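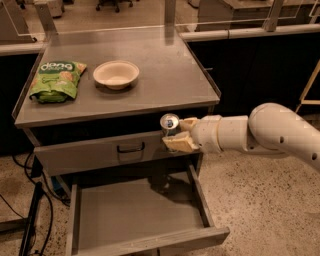
The founder of Sternell would like it known that she never set out to be an investor in anything. She ran a small haulage business for 22 years, sold it when her knees told her to, and put part of the money into a fund she started from her spare bedroom. We talk over a late lunch that neither of us gets very far with – a crumpled green snack bag, a round beige bowl, a steel top to set them on – and she is soon well into the story of Dristora, the packaging firm in which Sternell has just taken a 4 per cent stake.

"I liked them before I'd read a single page of the accounts," she says, "and then I read the accounts, all 258 pages, and I liked them a bit less, and then I went to see them and I liked them again."

Dristora's shares have had a rough time since its listing, and a larger fund, Berhe, sold its whole holding in December. Did that worry her? She takes a while over this one.

"Of course it did. I rang them and asked, and they were very decent about it. They'd made their money and wanted it back, and I can't argue with that. But I'm not in the same hurry as they are, you see. My people are mostly old friends and old customers, and they'll ring me up at four in the afternoon to talk about their grandchildren before they ask about the price."

Sternell now holds shares in 16 companies, and she can talk fondly about every one of them, even Dustico, which lost her rather a lot. She has kept that one. "I still think they'll come good," she says, "and I've told them so, probably more often than they'd like."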